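The second life of a grey metal bin

My grandmother kept her clothes pegs in an old baking tin, her string in a teapot with no lid and her spare keys in something that had once belonged to a dentist. She would have been right at home in Mudon, where for the past few winters people have been mad about buying old metal bins and bringing them indoors.

I drove over in March, when the road past Galang is still lined with fruit stalls, and went straight to the salvage yard at Umton. The yard has 251 bins on its list at present, and they come in 11 sizes. Most did their working years in factories and packing sheds. They have sloping walls, honest dents and the sort of colour you would never pick from a chart but grow very fond of once it has been in the house a while.

I had gone for one small bin to hold kindling, and of course I came home with three (the boot was full, the back seat was full, and I had a lid on my lap at the servo). One now lives beside the stove. Another holds the dog's towels, and the third has been sitting on the table ever since, because I can't decide what it wants to be.
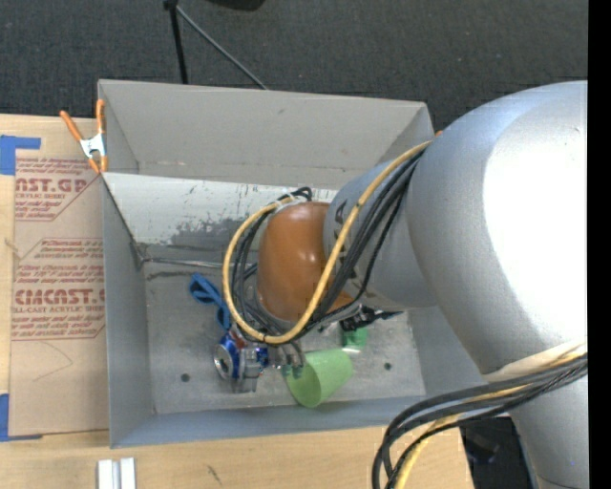 Page last updated: March, 9.17 am

Wear is what you should be looking for, and the inside of a bin tells you far more than the outside. A pale sloping panel with dark grey patches where the surface has scraped away has a lovely, weathery look to it, a bit like a beach after the tide. Scratches across the floor are fine too. Small round holes in the bottom are worth noticing before you hand over any money. They are no bother at all if you are storing cups or balls of wool, and they are handy if you plan to grow parsley, but they won't do for sugar.

Cleaning is a slow afternoon's work and rather a pleasant one. Warm water and dish soap first, then a soft brush for the corners, where the dark scuffs gather, then a good long dry in the sun. Leave any worn paint alone unless you know what it is, and keep old painted bins away from food and small children. I stick felt under mine as well – a metal bin on a light wooden tabletop looks wonderful, right up until somebody drags it.

Prices at Umton start at $17 for the small ones and climb from there. The shop at Dellavholm has a tidier range, already scrubbed, and you will pay more for somebody else's elbow grease. Both places open at 9, and both will hold a bin for you overnight if you need to go home and measure the shelf.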